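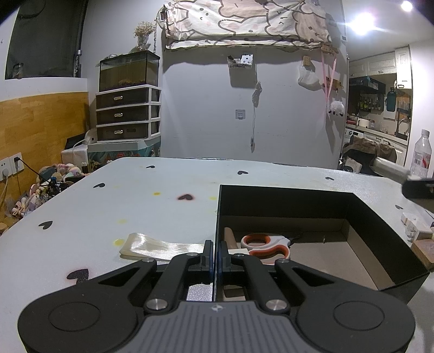 Stilo Patrol Flashlight, 200 m beam

I walked night rounds for 14 years, and this is the light I wish I'd had for most of them. We started stocking the Stilo after a neighborhood watch group in Buneck asked me for something simple – one switch, no menus, no strobe you set off by accident. It runs more than 50 hours on low and fits a regular belt loop (the holster's included!). On high it gets warm, so wear gloves.

Price is $81. Spare batteries are on the Halerent page, and if you're ordering for a whole shift, email me first and I'll work something out.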